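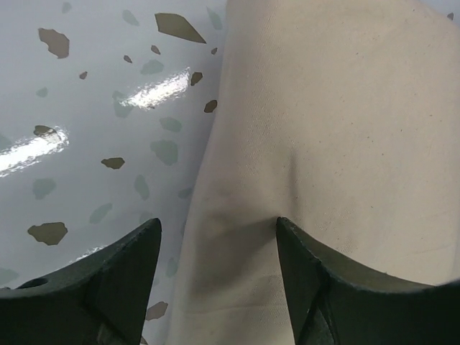

## Review of the Plovetti Table Linen Set, Stevside Residence Dining Service

The dining service at Stevside Residence replaced its table linen in January. After comparing samples from two suppliers, the purchasing office ordered the Plovetti set in beige, enough for every table in the main hall and the smaller east room. This review covers the first 70 washes and is meant for other houses that buy linen in quantity.

### Fabric and finish

The Plovetti cloth is a cotton and polyester blend of medium weight. It hangs well over a square table and does not slide when plates are moved. The hems are double stitched, and the corners are mitered neatly on all but a few pieces. Prapai Prasertsri, who manages the linen room, returned 5 napkins with loose corner threads. Plovetti replaced them without charge, although the parcel was slow to arrive.

Color matching between batches was good. Napkins from the second delivery were slightly paler than the first when new – the difference was no longer noticeable after several washes.

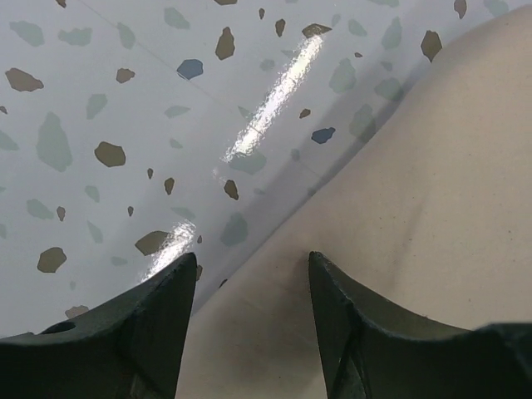
### Washing and stain removal

The care label allows a warm wash and a low tumble dry. Tea and gravy came out in a normal cycle. Turmeric did not, and required soaking overnight with an oxygen-based cleaner. Beet juice left a faint mark on two cloths, which have been moved to the staff room.

Shrinkage was measured by Wichai Chuensuk on a set of tablecloths before first use and again at the end of the period. Each had lost a little length and almost no width. Houses with long tables should order the next size up.

Ironing is the weak point. The product sheet describes the cloth as easy care, but it creases along the fold lines if left in the dryer. Staff found that it must be taken out promptly and folded while still warm. Where tables need to look pressed, an iron is still necessary.

### Cost

A tablecloth costs $89 and a box of napkins $70. Delivery is free on orders above $300. The Bomard equivalent is cheaper, but the sample frayed at one hem during testing and was not considered further.

### Assessment

The Plovetti set is recommended for daily dining service. It is less suitable for formal events, for which Stevside will continue to use its older white linen. Requests to borrow a sample napkin before ordering may be addressed to Chanida Hemmin in the purchasing office.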